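Talk notes - Denbridge shared workshop evening, February 2, 2026
Speaker: Mathis
Working title: Teaching a cheap arm to pack boxes (and mostly failing)

Slot is short. Keep moving. Questions at the end, unless it's Janaka, he will ask anyway.

OPEN
Say hello, thank Solène for the projector. Who has built an arm before? Hands up. Who finished it? (pause, let them laugh)
What I'm covering: the build, the recordings, what went wrong with cardboard. Not covering the maths. Gonzalo has the maths, go and bother him.

WHY BOXES
Sister sells ceramics from her flat, every order needs a box with a divider in it. Boring job. Thought: robot. Thought it would take a fortnight. That was last February.
Don't tell the whole ceramics story. Did that in Prellden and ran out of time.

THE BUILD
Two arms on one plank, clamped to a bench. Printed most of it. 31 printed parts per arm, reprinted a fair few because I had the shoulder mirrored wrong.
Motors: bought second-hand in a lot, 8 were dead when they came. Lesson, test before you pay.
Control board is the Wemix one. Fine once flashed. The cable that comes with it is rubbish, bin it.
Elbow was sagging under its own weight. Baptiste suggested a spring off an old desk lamp. Works. Ugly. Leave it in.
Pass the spare gripper round at this point. Ask for it BACK.

Mention power supply. First one tripped the breaker for the whole workshop, sorry again to the laser cutter people.

RECORDINGS
Needed examples of hands doing the job. Hands first, robot after. Shot at head height so you get roughly what you'd see looking down at your own work. Flat on the floor because my table is full of arms.
Clip count so far: 1646. Almost 3000 if you keep the ones with the dud labels. I don't keep them.
Show slide, leave it up while talking about grip.

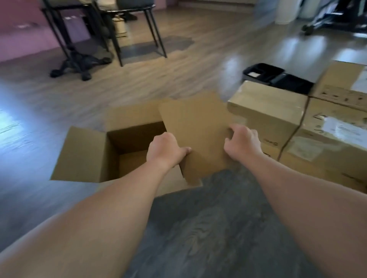 Slide 6: loose panel and open box, a hand on each edge

Points off this slide, quick:
Left hand, fingers over the top and thumb on the face. Right hand wraps round the side. Different grips and you don't think about it at all. My gripper has one grip. Open, shut.
Panel is on a slight angle. People tilt things without being told. First version of my code kept it dead level and jammed, every time, on the near wall.
Ask the room: going in or coming out? You can't tell from one still. Neither could the model. So every clip needs its order kept, no shuffling frames, I lost a weekend to that.
Flaps. Flaps are the enemy. Folded outward they still get in the way of the wrist. Tried taping them down, then it only worked on boxes with taped down flaps. Obvious now.
Background clutter stays in. Other boxes, chairs, all of it. Baptiste wanted a plain sheet on the floor, we tried it, model went to bits the minute the sheet was gone.

Blurry clips: keep some. Head moves, camera moves. If you throw all of them out you end up with a very calm data set and a very confused robot.

WHAT WENT WRONG
Cardboard bends. Simulator thinks it's a plank.
Brown on brown. Depth camera struggled to find the edge of the panel against the box. Fixed partly with a lamp off to one side. Partly.
Grip pads, first lot were bare plastic and slid straight off. Now bits of bicycle inner tube, glued. Change them when they go shiny.
Calibration drifts when the bench gets knocked. Bolt it to the wall if your allowed.

DEMO
Only if time. Only if Janaka has moved his drill press off the end of the bench.
Start with panel already in the left gripper. Do NOT do the pick-up live, see Prellden.
Stop button in my hand the whole time. Front row back a bit please.
If it jams, lift the panel out by hand, press reset, try once more and then move on.

NEXT
Second wrist joint. Softer fingers, Gonzalo is casting some in silicone.
Want to try Picard boxes, thinner card, nastier folds.
Need other peoples hands in the recordings, mine are all it has ever seen. Left handers especially. Sign up sheet by the kettle.

END
Parts list on the workshop wiki, files too. Ask Solène for a login.
Get the gripper back!!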